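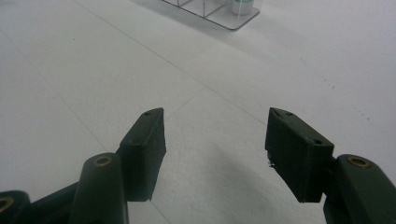 Grandeck Floor Cleaner Concentrate, for Tile and Stone

Product of Gurnus, sold in the bottle and in the refill can

Grandeck is a neutral cleaner for hard floors that are washed often. We developed it first for hotel corridors and clinic waiting rooms, where the floor is mopped two times a day and any film of soap becomes visible in a few weeks. Later many customers asked for it at home, so we now offer the small bottle also.

The cleaner has no wax and no added shine. If your floor was matte before, it will stay matte. Customers who wish for a glossy floor should look at our other product, Trernari, which leaves a thin protective layer and must be removed once in a year.

Where to use it

Glazed and unglazed ceramic tile, porcelain, terrazzo, sealed granite, and vinyl. It can be used on sealed marble, but please test first in a corner behind a door. Do not use it on waxed wood, on cork, or on any stone that has not been sealed. We receive the question about laminate very often: it is possible with a well-squeezed mop, but the joints should not stay wet.

How to mix

For daily washing, put 30 ml in a bucket of 5 liters. Lukewarm water is enough. Very hot water makes the smell stronger and does not clean better.
For a kitchen floor with grease, put 100 ml in the same bucket, leave the solution on the floor five minutes, then mop again with clean water.
For scrubbing machines, start with the daily amount and go up slowly. The foam is low, but soft water will give more of it.

Do not mix with bleach or with descaler.

Grout lines

Light grout becomes gray mostly from dirty mop water. Change the water when you cannot see the bottom of the bucket. For old dirt, apply the kitchen mixture with a narrow brush, work along the line and wipe with a cotton cloth. Grout that stays dark after two tries is usually stained inside, and a cleaner of this type will not bring the color back. The Kwok grout pen can cover it, in white, sand or pale gray.

Sizes

Bottle, 1 liter, with measuring cap
Refill can, 5 liters, without cap (the cap of the bottle fits)
Drum, 200 liters, to order only, delivery on pallet

Item number for the bottle is 1,811. For the can and the drum please write to us, as the numbers are different by country.

Smell and color

The liquid is light green and has a mild smell of pine, which is gone when the floor is dry. An unscented version exists in the can size. It is the same formula and it costs the same.

Storage

Keep it closed and above freezing. If it has been frozen it becomes cloudy; let it stand in a warm room for one day and shake well. An opened bottle is good for two years.

Questions

For advice on a special floor, please write to Man-lok Chu in our customer office. It helps if you tell the type of tile, its age, and which cleaner was used before. Samples are sent to business customers without charge.

Page updated 2022-12-03. The can is again in stock.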